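# Chapter 6: Closing the Gap

*How people learned to join what has come apart* 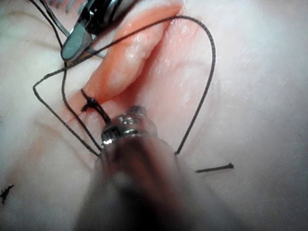

**Figure 6.1** An incision in pale soft tissue, with its raised pink edge and the darker groove of the cut line.

Pick up the shirt you wore yesterday and look at the shoulder seam. Two pieces of cloth meet there, and a thread passes back and forth between them hundreds of times. Pull on the seam gently. The cloth stretches, the thread tightens a little, and everything settles back into place when you let go. You have just tested one of the oldest inventions we have!

People have been sewing for tens of thousands of years. Needles made of bone, with neat little eyes drilled through them, turn up at Ice Age sites across Europe and Asia. They are older than pottery, older than the wheel, and far older than writing. Somebody sat by a fire with a sharp sliver of bone and a strand of sinew and worked out that you could make a coat that kept the wind out. Whole regions of the world became livable once people had clothes that fit.

At some point, and we will probably never know when, the same idea was carried over from hide to living skin. Old medical writings from Egypt describe drawing the edges of a wound together with stitching. Healers in ancient India wrote about thread made from plant fiber, hair, and sinew, and they described large ants whose jaws could be used to clamp tissue shut. (Yes, ants. We will spend a good part of Section 6.3 on them, and it is worth the wait.)

This chapter is about joining. We will look at thread, glue, rivets, welds, and knots, and we will keep coming back to one question: what does a join have to do after it is made? A seam in a sail has to put up with wind for years. A stitch in skin has a much shorter job. It holds two edges close while the body builds its own bridge between them, and then it can come out or dissolve. Those are very different tasks, even though a curved needle for canvas and a curved needle for surgery look like cousins.

### The sailmaker's problem

Let's begin on the water. In the harbor town of Skindport, the sail loft on Latmont Street has a floor big enough to lay out a mainsail flat. Nuno Sampaio has worked there for 38 years, and when students visit he hands each of them a scrap of torn canvas before he says a word about technique. Most of them do the same thing. They pull the torn edges together as hard as they can and sew them tight.

Then he has them tug on it. The canvas puckers, the holes stretch, and quite often a brand-new tear opens along the line of stitches, right where the needle made its row of tiny holes -- a bit like the dotted line on a sheet of stamps.

"You made it strong in one place," he tells them, "so now it is weak in the next place."

What a wonderful sentence to keep in your pocket for the rest of this course. Engineers call this **stress concentration**. When a force travels through a material, it spreads out fairly evenly until it meets a hole, a notch, or a sudden change in stiffness. There the force crowds together. A stiff, tight seam in a soft cloth gives it exactly that kind of place to crowd.

Sampaio's fix is a zigzag stitch over a patch with rounded corners. The zigzag can stretch a little, and the rounded corners give the force no sharp point to gather at. Airplane windows have rounded corners for the same reason, and we will get to those in Section 6.5.

### Three words you will need

**Tension** is a pull along the length of something. Thread is very good at resisting it.

**Shear** is a sliding force, with one layer trying to move past another. Glue usually handles shear well, and rivets do too.

**Peel** is what happens when you lift one corner of a sticker. All the force lands on a thin line at the edge. Many joins that would hold your full body weight in shear will give up to a fingertip in peel.

Try this now, if you have tape handy. Stick a strip to your desk and pull it flat along the surface. Then lift it from one end. Same tape, same desk, same hand -- and a huge difference in effort.

### Before you start: the Homside bench test

You will do this activity in pairs, and you will use the results again in Sections 6.2 and 6.4, so keep your notes.

You need:

- 2 strips of cotton cloth, each cut in half
- a needle and ordinary sewing thread
- white craft glue
- a small bucket with a handle
- dry sand and a kitchen scale

Join one strip with a straight running stitch. Join the other by overlapping the ends and gluing them, and let the glue dry overnight. The next day, hang each strip from a bar, tie the bucket to the lower end, and add sand one cup at a time until the join fails. Weigh the bucket after each failure.

Before you add any sand, write down which join you expect to win and *where* you expect it to break. Look closely at the broken ends afterward. Did the thread snap, or did the cloth tear beside it? Did the glue let go of the fibers, or did the fibers pull out along with it?

Sketch what you find at twice life size, label any torn fibers, and bring the sketch and both broken strips to the next class.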